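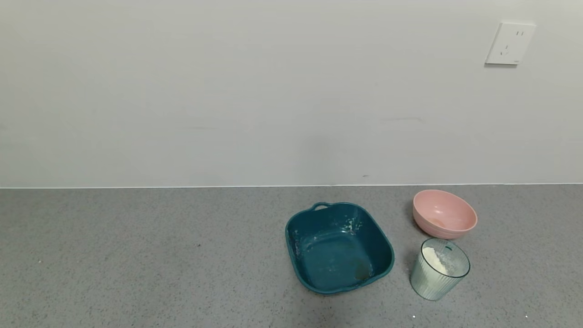 April 16, 2025

Hafstein well water, hardness and iron. Second round on the softener resin from Koltumik.

Ran the column at the same flow as in November. Feed was the untreated Brement tap line, filtered only. Took a sample at the start and then every 50 bed volumes until the indicator turned. Breakthrough came at 3,432 mL, earlier than last time. The old resin batch went well past that on the same feed.

Possible causes, not sorted out yet:
Resin was stored damp over the winter and may have dried at the top of the bag.
Backwash was short. I stopped when the outflow looked clear.
Iron in the feed. The strip read over 2 mg/L on both tries, and the strips are past their date.

Regenerated with 1,000 mL brine, slow, then rinsed with 1,000 mL deionized. Conductivity of the rinse was still drifting down when I quit, so the next run should start with more rinse. Don't use the first reading.

The Grultum titration kit gives a muddy end point with this water. Adding the buffer first and waiting a minute helps. Blank was fine.

To do: repeat with a full backwash, order fresh iron strips, label the brine jug. Column is capped and left full, valve closed at the bottom.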